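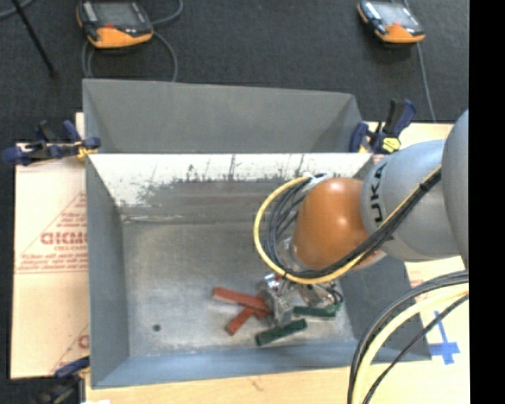 Hullholm says the new version of Firkis, its grasp-planning software, can be dropped onto an industrial arm and left to learn a bin on its own. The company put the release out in November with a claim of 3,000 practice picks and a success rate that climbs as the software goes. Its demo task is a modest one: a few slim blocks, red and green, on the bare floor of a metal bin, with a second bin right behind it. Two of the red ones lie crossed, and a planner does have to think about which to take first. But a pair of crossed blocks is a long way from a full tote of mixed parts, and the release is quiet about how the software copes when things are piled three deep.

The main change is in how Firkis picks its next move. Older versions scored every possible grasp from the camera view and took the best one. The new version also guesses whether a small push would open up a better grasp, and makes the push if the guess is good enough. Hullholm says this cut planning time to 80 milliseconds per pick. It does not say what computer that was measured on, or whether the figure includes the camera.

Inês Moreira, who writes control software for packing lines at Rutkowska, tried an early build and came away with mixed feelings. "The pushing is good. I'd use it," she said. "What I can't get from them is the failure log. I ran around 700 picks and it gave up on 30 of them without telling me why. On a line, that's a person walking over."

She also found that the planner took no account of where the cables ran on her arm. It would choose a wrist angle that looked fine on paper and pulled the hoses tight. Hullholm says users can set joint limits by hand, and they can – that has been true of every planner for years.

A plug-in for Fulta, the simulator many small shops already use, is promised for the next release. Pricing has not been announced. Neither has a test on parts the software has never seen, and until there is one, the word "general" in the release should be read with some care.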